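Progress report to the Lellent fund: household and shop-floor chores, second period
Prepared by Radek Kubíček, Hekar

Summary

The question we were funded to answer is whether a machine can take over small chores in a home or a shop without a person standing next to it. At the end of this period our position is that it can do some of them, slowly, on a good day. Folding and anything involving a full bag are still out of reach.

Work done since the last report

We recorded 654 demonstrations against a target of 500. Of these, 119 were dropped in review, mostly for dropped objects and bad timing between the two hands. The remaining recordings went to Šimko for training in March. The chores covered were flattening cartons, facing shelf stock, sorting cutlery, wiping a counter and folding hand towels.

The towel folding was added at the request of the Fikeck store group, who use them in their staff kitchens. It took more hours than planned and we moved time from shelf stock to cover it.

Demonstrations are done by people with hand-held grippers. The grippers are used in pairs, and each operator had a training session before any recording was kept.
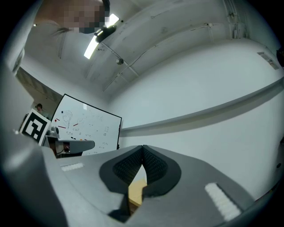 Gray grippers with black textured pads, whiteboard behind.
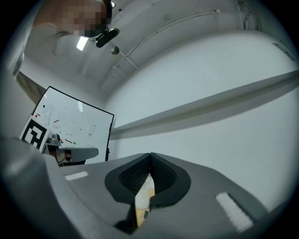 Can a machine do any of these chores unattended yet?

Only carton flattening comes close. It ran for 60 minutes in the test room with one stop, when two cartons came through stuck together. The other four chores still need a person within reach.

Results by chore

Carton flattening: ready for a trial in a back room.
Shelf stock: works for boxes and cans. Soft packs fall over and the machine does not notice.
Cutlery: forks and spoons are sorted correctly most of the time. Knives are left out for now.
Counter wiping: covers the surface but misses the strip along the wall.
Towels: the first fold is fair. The second usually pulls the first one open.

Problems

Pad wear was higher than we budgeted for, and replacement pads took longer to arrive than the supplier quoted. We now keep two spare sets. Operators also reported sore wrists in the longer sessions, so sessions have been shortened and the recording rate will drop a little.

Next period

We will run the carton trial at one Fikeck store and record more soft packs for the shelf work. Towel folding will continue at half the hours. We ask the fund to approve moving the unused travel money to spare parts. The amount is in the attached budget sheet, line four.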